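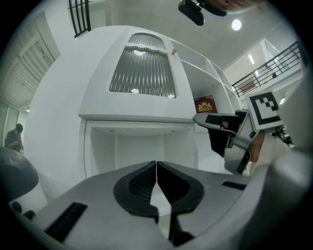 Handheld grippers at our place - anyone else been moved over to this?
Work & Automation > Shop Floor Talk

cubby_sorter
I work for Kaewmanee, we do furnished rentals and the turnover between tenants. Eleven years of putting things back in cabinets and on shelves. In December the company signed up with an outfit called Jumudley, and now part of my week is doing the same work with a gripper in each hand while it records. The recordings are for training a robot called Skoltalus that is supposed to do the put-away part of a turnover.

I get the same hourly rate for it. A session is 40 minutes and then you have to stop for a while. We were told our jobs are safe "for the length of the project." No one has said how long the project is.

Has anyone been through this already? I'd like to know what changed for you after the recording part was over.

dockside_ray
Been through something close to it. Parts warehouse, different company, same type of two-finger tool. We recorded for most of a year. After that they brought in two machines and put them on the slow aisle. I still have a job. The job is walking behind the machines and fixing what they put in the wrong place. It pays the same and I like it less.

They did not lay anyone off that I know of. They also did not replace the four people who quit.

pm_lindqvst
Same rate is low. You are doing your job and producing something the company sells or trades on top of it. We got an extra dollar fifty an hour at Cedell for recorded time, and we only got it by asking as a group before anyone put a gripper on. Ask now. It is harder once they have their hours.

cubby_sorter
No one told us we could ask. I'll bring it up with our lead, Oranuch Chaimongkol. She is fair about things but she found out about all this the same day we did.

hexkey
I'll be the one to disagree. An extra dollar fifty for doing slower, easier work? When I did recording sessions I moved maybe a third of what I moved on a normal day and sat down between sessions. My back was better that winter than it had been in years. If they want to pay me full rate to put cups on a shelf at half speed, fine.

pm_lindqvst
The work being easier on you has nothing to do with what it is worth to them.

hexkey
It has something to do with what it is worth to me, and I am the one deciding whether to complain.

tamsin_w
How are your hands, cubby_sorter? Mine are the problem. I don't have a bad back, I have a bad thumb. Squeezing to close the fingers is the same motion every time, and with bare hands you never do one motion that many times. I had 323 recorded pickups on my sheet one day and could not open a jar that night. Keep your own count. The sheet they show you only has the ones they accepted.

cubby_sorter
Wrists more than thumb. The tall cabinets are the worst. With your hand you reach up and your wrist bends to get around the door. The gripper sticks out past your hand, so you have to lift your whole elbow to get the same angle. Small knobs are bad too. I can get them, it just takes me three tries and I can feel myself getting annoyed at a door.

I didn't know about the accepted ones. Will check.

dockside_ray
Ask for a step so you are not working above your shoulders. We got steps after somebody put it in writing. Saying it out loud got us nothing.

northstair
I work on the other side of this, not at any company named here. I check recordings. Two things that might help.

First, the tries that go wrong are often useful, so don't let a lead tell you to hide them. Ask what their rule is.

Second, don't speed up. People try to get ahead on count and the movements get jerky and those get thrown out. I had a batch of 577 last month and 111 were rejected, nearly all of them for moving too fast. If the person is paid per accepted recording, that is their money gone.

tamsin_w
Are people told why theirs were rejected?

northstair
Where I am, no. They get a number. I have asked for a reason column and was told it would slow down checking. It would, a little. I still think they should have it.

pm_lindqvst
So the person doing the work can't see what they did wrong and can't fix it. That goes on the list too. Rate, breaks, steps, reasons.

hexkey
Put on there what happens after. Ray's answer is the one that matters and everybody skipped past it. I can live with a flat rate. I would want it written down that the people who did the recording get first pick of whatever jobs come out of it.

pm_lindqvst
Agreed on that one.

dockside_ray
We did not have that and I wish we did. The lead job on the machines went to someone from outside who had never worked an aisle. Nice enough guy. He asks me where things go.

cubby_sorter
Update from my end. I talked to Oranuch. She took the wrist thing seriously and we are getting a short platform for the upper cabinets. Sessions stay at 40 minutes but the break is going from ten to twenty.

On money she said she has no say and gave me the name of the person who does. Five of us are signing one letter. It asks for extra pay on recorded time, reasons for rejected recordings, and first pick on new jobs, the way hexkey said it.

One coworker won't sign. He thinks if we make trouble they will record somewhere else and we go back to regular turnovers with fewer hours. I don't think he is being stupid. It could go that way.

tamsin_w
It could. Get the break change in writing too, though. Ours went from twenty back to ten when they fell behind on hours.

hexkey
And see a doctor about the wrists while you still have a work date you can tie it to.

cubby_sorter
Appointment is made. Letter goes in after the next pay period, so it'll be a few weeks before I have anything to post.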